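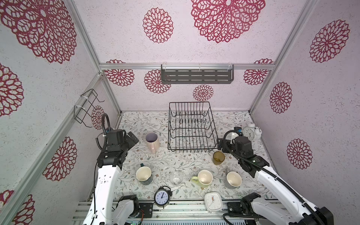
Dilwood Stoneware: Frequently Asked Questions

Are the glazes food safe?
All liner glazes used on the inside of cups, mugs and bowls are fired to maturity and contain no added lead or cadmium. Decorative pieces sold without a liner glaze are marked on the base with a ring and should not be used for food.

Can I put my cup in the dishwasher?
Standard glazes, yes. Luster finishes, no. Detergent wears the metallic layer, which is only a few microns thick. Wash these by hand with a soft cloth.

What about the microwave?
Standard glazes only. Luster can arc.

How should cups be dried?
Upright or on their side, with air reaching the foot ring. The foot is unglazed and takes up a small amount of water. Leave it at least 2 hours before stacking.

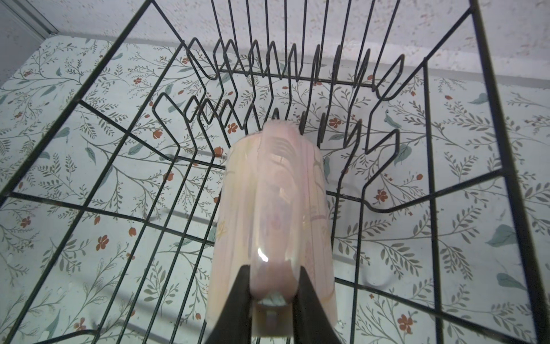 Pale pink cup with a pearly finish, at the dish rack.

My glaze has fine lines in it. Is it cracked?
Probably crazing. The glaze has shrunk more than the clay body under it. Tap the rim with a fingernail: a clear ring means the body is sound, a dull sound suggests a crack. Cracked ware should be retired.

How do I remove gray marks left by spoons?
These are metal deposits on the surface of the glaze. Use a mild paste cleaner on standard glazes. Do not use it on luster.

What is the difference between Karam and Tetinum?
Karam is our buff clay body, used for mugs and bowls. Tetinum is the white body, used under pale glazes — it shows color more accurately but chips more easily at the rim.

Is the Filtulside range still made?
No. Production ended in March. Fewer than 200 pieces remain and they will not be restocked.

Do you replace broken pieces?
Breakage in transit is covered if reported within 30 days. Keep the packaging. Orders of more than 20 pieces ship in separate cartons, so check each one.

Who do I contact?
Samira Chamoun handles orders and returns. Glaze and firing questions go to Rami Daher. Include the stamp number from the base.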